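订书机卡钉别急着扔!桌面小工具保养的几个土办法
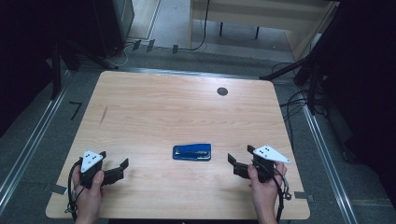 订书机大概是家里最受委屈的工具了,平时扔在抽屉底下,要用的时候才发现卡得死死的。我的习惯是每次保养前先把桌面清出来,找一块颜色浅的地方干活,因为断掉的钉子又细又小,掉在深色桌布上根本找不着!像这种浅色木纹的桌面就特别好用,蓝色订书机往中间一放,旁边掉了什么一眼就能看见。不过桌上要是有走线的圆孔,记得先拿张纸盖住,我有一回弹簧直接滚进孔里,趴在地上摸了半天。地上铺的是地毯就更要当心,钉子扎进绒里,光脚踩到可不是闹着玩的。

卡钉怎么取
先把整排钉子退出来,再用细镊子夹住卡在出口的那一枚,顺着出钉的方向慢慢往外带。千万别拿剪刀尖硬撬,出口一旦撬歪,以后每一枚都会歪。取完先空按几下,手感顺了再装钉。

钉槽里的灰
旧牙刷最好使,干刷就行,刷完用棉签再走一遍。要是还涩,棉签上蘸一丁点缝纫机油,抹在滑轨两侧,多余的擦干净,不然下次订纸会留下油印(别问我怎么知道的)。

外壳上的胶印
贴过标签的地方总是黏糊糊的,用吹风机的温风吹一会儿,拿旧会员卡轻轻一刮就下来了。剩下的薄薄一层,用橡皮擦来回蹭,真的能蹭干净,我第一次试的时候高兴坏了!

桌面的细划痕
颜色发暗的细痕先别当成划伤,很多其实是鞋底或者橡胶蹭上去的。湿布加一滴洗洁精,顺着木纹擦,再用干布收一遍。擦不掉的才是真划痕,浅色桌面可以用同色的补色蜡笔填一填。

钉子的存放
我用的是吃完的薄荷糖铁盒,里面剪一小块硬纸板隔开,长钉短钉各放一边。盒盖上写好型号,下次去文具店直接拍张照片带着,省得买错。

下周三写打孔器,家里那台老的已经攒了一肚子纸屑,正好拿它开刀。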